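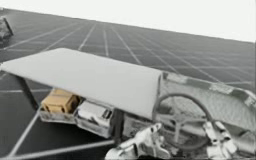
Serving Temperature and the Taste of a Sweet White Wine

Student project report, Binodcombe
Submitted 18th November

Why I chose this topic

My grandmother always kept her dessert wine at the very back of the refrigerator, behind the pickles, and poured it so cold that the glasses fogged up. I grew up thinking that was simply how sweet wine was served. Then in June I had a glass of the same kind of wine on a warm porch, and it tasted like a different drink altogether — honey, apricot, a little orange peel, and a good deal more sugar than I remembered. I have wanted to look into it ever since, and I am very grateful to my advisor, Yasuo Tamura, for letting me do it for credit.

What I set out to learn

I wanted to know whether ordinary drinkers, with no training at all, would describe one wine differently when it was poured at 45, 50 and 58 degrees Fahrenheit. I also wanted to know which pour they would like best, which I suspected might be a separate matter. 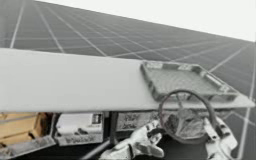

Figure 2. White board and gridded floor, computer rendering.

How the tasting was run

The wine was the Stivadon late harvest, all from one vintage and one case, bought from the Matsuda shop in town. I had 28 tasters, mostly classmates and a few of their parents (who were, I must say, the most punctual of the lot). Each person got three small pours in matching glasses marked only with a letter, and the order was shuffled from one taster to the next. They wrote down how sweet and how sharp each pour seemed, and then as many words for the smell as they cared to give me.

Keeping the pours at the right temperature was much harder than I expected. A small glass warms up quickly in a friendly room full of people talking, and I ended up pouring one glass at a time and carrying it straight over. 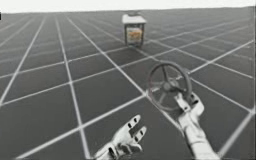 The coldest pour was called the sharpest and the least sweet by most of the group, and the smell words for it were few and rather plain: lemon, apple, "cold." At 50 degrees the lists got longer and people began to mention flowers and honey. The warmest pour drew the richest descriptions of all, but several tasters found it heavy and left some in the glass. The middle pour was the favorite, though the parents leaned toward the warmest one.

What I would change

I would like to repeat the tasting with a drier wine — the white from Marska would be my pick — to see how much of this comes down to sugar. I would also ask people to taste before dinner, because two of my groups came straight from a barbecue and I believe the sauce was still with them.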